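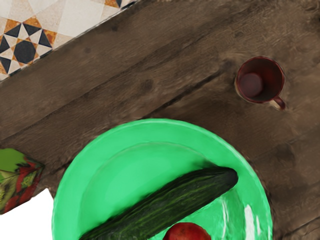 A dark red mug on a plank tabletop.

Carbon Offsets and Net-Zero Pledges: Your Questions

By the Kakden climate desk
Updated October

We get a lot of mail about offsets, most of it from people who were offered one at a checkout and felt uneasy. So do we. These are the questions that come up most.

What am I paying for when I buy an offset?

A promise, mostly. Someone says a ton of carbon dioxide will be kept out of the air, or pulled from it, and you pay for the paperwork that says so. Sometimes the paperwork is good. You still need to ask what would have happened without your money, and sellers tend to get vague at that point.

Is the Zitport port authority really going to be net zero?

It says so. Read the plan, though. It covers the cranes, the offices and the trucks the authority owns, and leaves out the ships. The authority told us ships are "outside the operational boundary." That may be allowed under the rules it picked – we would like to know who picked them.

The plan lists 69 actions. A good many of them start with "explore" or "consider."

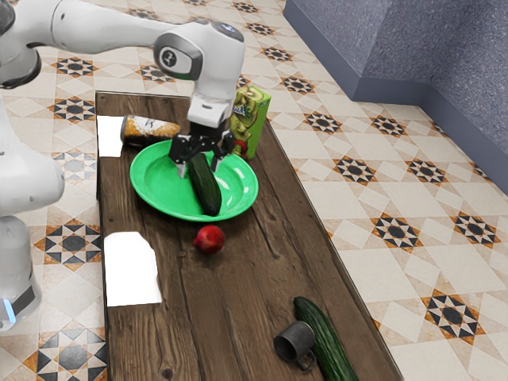

Does planting trees count as an offset?

It can, if the trees would not have been planted otherwise and if they stay standing for decades. Fire, drought and a change of landowner can all undo the work. Ask who replaces the credits if the forest is lost, and get the answer in writing.

What happened with the Niven forest credits?

Niven sold credits for not cutting down a hillside. Our reading of the maps is that almost 90 percent of it was too steep to log in the first place. The company disagrees and says its method was approved by an outside reviewer. It also paid that reviewer, a common arrangement in this business and one we have never been comfortable with.

Billico charges me extra for "climate neutral" delivery. Should I pay?

We wouldn't. The company bought 345 tons of credits last year and has not published its total emissions, so there is no way to tell whether that covers everything or one busy afternoon.

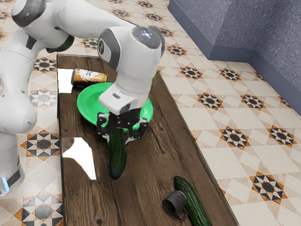 We asked for the total twice and got a brochure both times. If the number ever appears we will put it on this page and take another look. Until then, keep the fee and spend it on sealing a drafty window.

Are all offsets worthless?

No. We have seen landfill gas projects with meters, public data and a clear case that nothing would have been built without the sale of credits. They are harder to find and usually cost more. A very low price should make you suspicious.

Comments

rustygutter: I paid for the delivery thing for two years. Feeling pretty dumb.

Marsh Hen: You're too hard on tree planting. Our group put in 200 oaks and most are doing fine. We never sold a credit off them either.

quietdiesel: Nice to see someone ask about the ships. Same story at every port I've worked in.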